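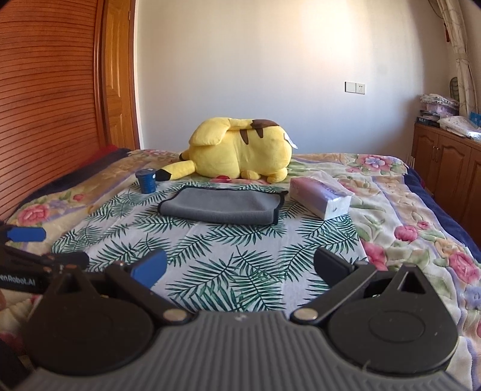

Review: the Clindari hand-held gripper for collecting training demonstrations

By Mi-kyung So
April 2022

I work on household manipulation, mostly soft things: bedding, towels, packs of tissues, stuffed toys. For 6 months our group has used the Clindari, a gripper you hold in your own hand, with a camera fixed to it. You do the chore and the camera records what the fingers do. Later a policy is trained on the recordings and run on a real arm.

The method comes from a report by In-ho Ko and Bok-nam Um. Their claim is that if the fingers and the camera view are the same on the hand tool and on the arm, you can skip teleoperation. We wanted to know if that held up in bedrooms, where the light is uneven and the blankets have busy prints.

Mostly it did. We collected 1,000 demonstrations in 8 homes. Two people can learn the tool in one afternoon. The linkage fingers close evenly and the soft pads hold a folded towel without bunching it. A tissue pack is harder, as the wrapper slides if you pinch too near the end.

Training was done by Tae-yang Oh using the Yeon code. The policy picked up cups and towels well in homes it had never seen. It did poorly on large plush toys. The fingers don't open wide enough to go around the body, so people grabbed an ear or a tag, each in their own way, and the policy never settled on one of them. I count that as a limit of the tool and of our instructions.

Patterned sheets mattered less than I expected. We trained one version on plain bedding only and it failed often on floral quilts. With mixed bedding in the data the gap nearly closed. If you plan a study like this, spend your time on more homes before you spend it on more repeats in one room.

Complaints: the grip is heavy after an hour, and the tracking drops out when you face a blank wall up close. We threw away a fair number of recordings for that. Bình Lâm wrote a script that flags them, and it should have come with the kit. The manual is thin on calibration.

We also tried the Porkutow, which is lighter but has stiff fingers that dent soft packs. I would buy the Clindari again for cloth and small items. For anything bulky, wait for wider fingers.

Get new reviews by email. Enter your address to subscribe to our newsletter.

© 2022 Giton Reviews | Contact | Back to top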